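3.2 Collection of demonstrations
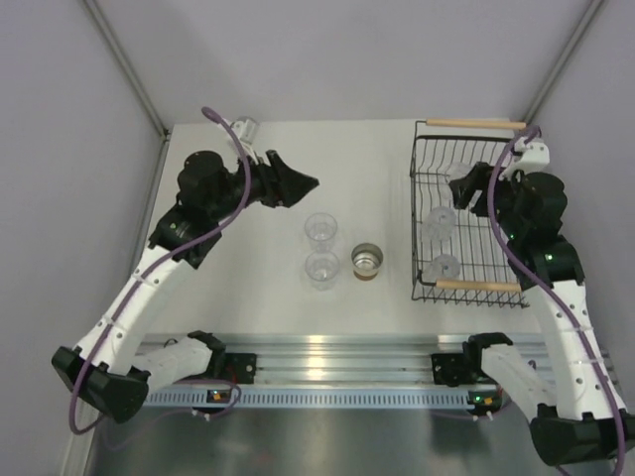

Figure 2. The Plirkham cell during collection for the rack-loading task.

Demonstrations were gathered by teleoperation, with one operator controlling both arms at the same time. In our earlier work with the Omano set-up, each arm was recorded separately and the two streams were joined afterwards, which gave poor timing when the arms had to share a small area. For the present study we therefore recorded both arms in one stream. The task is to bring drinking vessels from the open part of the table into a wire rack. We chose vessels that are difficult for a camera. As Figure 2 shows, the outlines of the clear glasses in the rack are easily lost against the pale surface and the wires under them, and the small metal cup gives circular reflections from its inner side. A policy trained only on coloured plastic cups failed often with both kinds.

In total, 11 operators took part and produced 3718 episodes. Each operator first completed a practice period of 100 episodes, and these are not included in the total. The start positions of the vessels were changed before every episode according to a printed list, but the rack always stayed on the right side of the table. This is a limit of our data, and we return to it in Section 5.

An episode was kept if all vessels stood in the rack at the end and no vessel had fallen. Episodes in which the operator missed a grasp and then corrected it were also kept - we found in December that removing them made the policy weaker after a first error. Long pauses of over 2 seconds were cut from the beginning and the end, but not from the middle. The labels were checked by Yiğit Akyol, who did not operate the arms himself.

All streams were stored in the Astovex format together with the joint positions and the opening of each gripper. The version of the set used in this paper was closed on 25/02/2026. Episodes recorded later at the Arruda site, where the lighting is different, are used only for testing.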